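Tevitz Chamber Listings: data card and notes for users

Tevitz is a structured listing of contemporary chamber works for small mixed ensembles, compiled from concert programmes, publisher catalogues and liner notes. It is meant for programming, catalogue work and repertoire studies. It holds no audio and no scores.

Maintainer: Conall Gallagher
Current release: 2
Records: 1000
Fields per record: 17
Encoding: UTF-8, tab-separated, one work per line

Contents of the archive

works.tsv holds the main table.
people.tsv holds composers, arrangers and dedicatees, keyed by person_id.
sources.tsv lists the printed or recorded item each record was taken from.
flomside/ contains the conversion scripts (see below).
CHANGES lists corrections by record number.

Principal fields

work_id: integer, stable between releases. Numbers of withdrawn records are not reused.
title: as printed in the source, including original capitalization and diacritics.
title_norm: lower case, diacritics stripped, leading article moved to the end. Use this for matching and the other for display.
person_id: foreign key to people.tsv. Joint works carry several ids separated by a vertical bar.
year_comp: year of completion. A range is given as two years with a slash. Revised versions have their own record and point to the earlier one through rev_of.
scoring: instrumentation string, described in the next section.
dur_min: duration in whole minutes, from the publisher where there is one, otherwise from the recording. Empty means unknown; zero is not used.
electronics: one of none, fixed, live, both.
src_id: foreign key to sources.tsv.

Scoring strings

Instruments are listed in score order, with standard abbreviations separated by full stops. Doublings follow in parentheses after the principal instrument, so fl(picc).cl(bcl).vn.vc.pf is a five-player work in which the flutist also plays piccolo and the clarinettist also plays bass clarinet. Percussion is given by number of players only. Where the programme names unconventional sound sources (crockery, sheet metal, radios), these go in scoring_note as free text and the player is coded as perc.

Electronic parts never appear in the scoring string. Earlier drafts allowed "tape" as an instrument, which made player counts wrong by one in any query that split on the full stop. The electronics field replaces it. 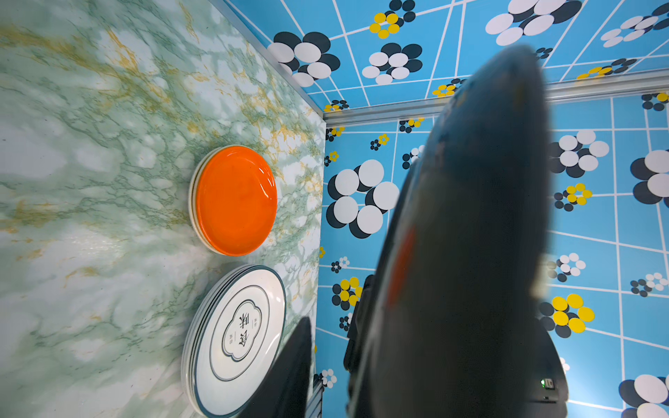
Orange plate on a stack, marble-patterned counter.

Sources and collection

The nucleus of the listing is the Beddoe programme file, a run of printed programmes covering 21 seasons of a recital series. Each programme was keyed by hand and then compared with the publisher's catalogue entry where one could be found. Disagreements were resolved in favour of the publisher for title and scoring, and in favour of the programme for date of first performance. Liner notes were used only to fill gaps. They are the least consistent source, particularly for years of composition, and records that depend on them alone are marked L in the confidence column.

Composers who share a surname were separated manually. If the source prints a surname without initials and no other evidence was available, the record points to a placeholder person whose id begins with U. Please do not merge these without a citation.

Conversion scripts

The Flomside scripts convert the tables to MARCXML and to a flat spreadsheet. They need Python and nothing outside the standard library. Run them from the top directory of the archive, as paths are relative. The spreadsheet export truncates scoring_note at the first line break; this is a known fault and is recorded in CHANGES.

The Nudumard export was dropped in the present release. Its field for duration accepted seconds only, and the converted values suggested a precision the data does not have.

Known limitations

Coverage follows the tastes of one recital series. Wind quintets are well represented, brass hardly at all, and works with voice were excluded from the start. Counts drawn from the table describe the series and should not be read as a picture of the repertoire at large.

Durations are uneven. Open-form works carry the length of the performance cited, with the word "variable" in the notes.

Licence and corrections

The tables may be copied and altered with attribution. The scripts are under the same terms. Corrections should quote the work_id, the field, the proposed value and a source. Those received by the end of April go into the following release. Corrections without a source are kept on file and are not applied.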